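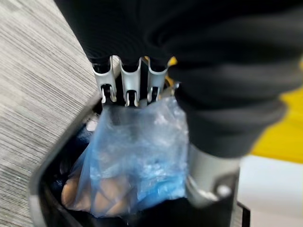
Two helpers wanted for a garage robot arm build (Staltiddale, evenings)

2018-11-23

Hi all! I'm building a picking arm in my garage in Staltiddale and I've reached the point where I need more hands than I own. The project is called Zallex, it has eaten 206 evenings so far, and I'd love to get it packing grocery bags by June.

Where things stand: the arm moves, the three metal fingers open and close, and the black sleeve keeps the wiring out of trouble (mostly). Right now I'm working on thin plastic bags, the see-through kind, with stuff in them. Boxes were easy. Bags are awful! They wrinkle, they slide, they fold over on themselves, and my grip code was written by someone who had clearly never picked up a bag. That was me.

So I'm looking for two people.

The first is somebody who likes code. Mine is all Python, around 2000 lines, and a good chunk of it should be thrown out. You don't need a robotics background, but you should be okay reading another person's mess and saying so out loud.

The second is somebody good with small metal parts. I want to try a new set of fingertips with a softer edge, and I'm slow with a file. If you've fixed bikes, clocks or sewing machines, you'll be right at home.

What it takes: one or two evenings a week, your choice which, from about 7 until we get hungry. The garage has a heater, a decent bench and a very loud compressor (I'll lend you ear muffs). You have to be 18 or over, and please tie back long hair and leave rings and loose scarves at home.

What you get: $276 a month each, paid out of my own pocket, plus dinner. It isn't a real wage and I know it. You can also use the bench and the Ikonen drill press for your own projects whenever I'm home, and your name goes on the build notes.

To apply, leave a note on the Zustex board under post 3346. Tell me what you've built or taken apart lately, finished or not, and which evenings work for you. No résumé needed. I'll write back to everybody, and if it sounds like a fit you can come by and try driving the arm yourself before you decide.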